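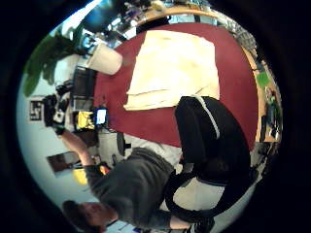
Should we buy a second pair of hand-held grippers before we put any more money toward an arm?

I think we should, as long as we hold back enough for batteries, cables and fingertips, and as long as the arm gets its own line in the next budget so it doesn't quietly disappear.

Monday, late afternoon, Jillcombe notebook

I said I'd write the reasoning down while I still had it all in my head, so please bear with me, this goes on a bit. I've been back and forth over the quotes since lunch and I feel much better about them than I did last week.

The Ikari quote for a matched pair is $1,584, with chargers and the carrying case but no spare fingertips. Shipping is $191 on top, and I had left that off my first sheet completely (sorry to anyone who was working from it!). I did write back and ask whether they'd combine shipping if we ordered consumables at the same time. They were very nice about it and said they'd check, and that's where it stands. Until I hear otherwise I'm carrying the full amount.

Diệp came in lower on the grippers themselves, but the mounting plate is their own pattern, and we would have to remake our brackets and redo the calibration sheets. I like their stuff a lot, and the person who answers their email clearly uses the things. If we were starting from nothing I'd have a hard time choosing. We aren't, though, and I don't want to keep two sets of spares in the same drawer and find out which is which in the middle of a session.

Then consumables. I've put down $400 and I know that looks like a lot next to the price of the hardware. Soft goods are hard on fingertips. A big ribbed knit cushion asks far more of the pads than a plastic cup does, because the loops drag and you have to squeeze a good bit harder than you'd think to keep hold of the thing. I'd like us to stop treating pads as something we get around to, and swap them on a schedule.

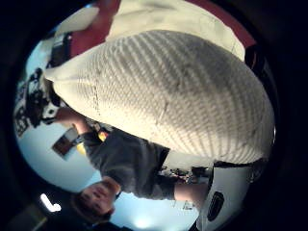
While we're on soft goods, I'd also like a small line for the test objects themselves. We've been using whatever is around the room, and that has been fine and pleasantly varied, but we can't repeat a trial six months from now if the cushion has gone off to live somewhere else. Two of everything, one in use and one in a labeled bin. Thrift store prices are fine. Covers should come off for washing, please, pale ones especially.

The arm. Plivbridge will rent us one by the month, and I asked whether the rent counts toward buying it later. Partly, was the answer, with a good deal of small print that I haven't finished reading. Some $1,000 would be left over after the grippers and the consumables, and I'd be inclined to leave that alone for now and put it toward the bench the arm will need, plus the electrical work on that wall. A rented arm with nowhere to bolt it down is a sad thing to pay for every month, and I speak from experience.

Still to do:
Ask Ikari about lead time, and whether the cases ship separately.
Get the Diệp plate drawing anyway, for the file.
Read the rest of the Plivbridge terms, with coffee.
Measure the bench space properly. My number is from pacing it out in socks.
Check how many batteries really hold a charge. I suspect the two with tape on them don't.

If anyone thinks I've got the order wrong, write it in the margin here or come find me. I'm not placing anything until the shipping question is answered, so there's time to argue.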